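4. Storing shoes in the hall unit

4.1 Before you load anything

The Gulora hall unit is sold as holding "a family's worth" of shoes. Treat that with care. The figure on the label assumes small shoes, laid heel to toe, by someone with a lot of patience. In our own flat it holds fewer, and the door shuts properly only when the bottom tray is left half full.

1. Check that the unit is fixed to the wall. The bracket in the bag is meant for brick. If your wall is plasterboard, buy a proper fixing and leave the bracket in the bag.

2. Measure the depth of the tray with a tape. The leaflet gives it as 40 cm, taken from the outside of the unit. The usable depth is less.

3. Let shoes dry fully before they go in. The vents at the back are small and I have seen no sign that they do much.

CAUTION: Do not stand on the lower tray to reach the upper one. The leaflet shows a rated load of 238 newtons, and does not say where on the tray that was measured.

4.2 Knitted and cloth shoes

4. Brush off dry dirt with a soft brush. Follow the knit and don't scrub across it.

5. Wipe with a damp cloth and a drop of washing-up liquid. Sprays sold for the purpose may work better. I tried Nestum foam on one pair and plain soap on another, and could not tell them apart the next day.

6. Stuff the toe with plain paper. Newsprint can mark pale linings.

7. If you are putting shoes away until April, use a cardboard box and keep it off the floor. Plastic tubs with tight lids are often recommended, usually by whoever sells the tubs.

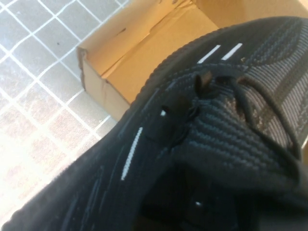 Black knit, with two short white stripes 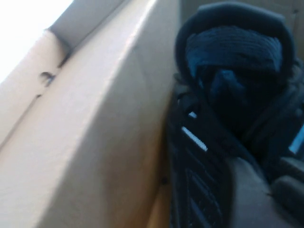

Nuwan Bepari

NOTE: Boxes with slots cut in them are sometimes described as "breathable". A slot lets in a little air. It also lets in dust, so put the slotted side to the wall if you can.

8. Write what is in the box on the short end, in pencil. Labels fall off in a cold hall.

4.3 Sachets, cedar and other extras

The Grorum starter pack comes with four drying sachets and a cedar block. The sachets are fine for a closed box. In an open tray they are trying to dry the whole hall, and you should not expect much of them.

9. Place one sachet in each closed box. Keep them away from children and pets.

10. Replace sachets when the beads change colour. The pack says they last a year. Mine had changed well before that, though the hall is damp and yours may not be.

11. Cedar smells pleasant for a few weeks. Sand it lightly if you want the smell back. It will not rescue shoes that were put away wet.

CAUTION: Do not dry sachets in a microwave unless the packet plainly says so. The advice to do this is all over the web, and none of the pages I read said which kind of sachet they meant.

4.4 If the door will not close

12. Take everything out of the top tray and try again.

13. If it closes now, the load is too deep. Turn the largest pair sideways or move it to a box.

14. If it still sticks, loosen both hinge screws by a quarter turn, lift the door slightly and tighten. See section 6 for the hinge drawing, which shows the older model.

Last checked against the leaflet: 12/11/2024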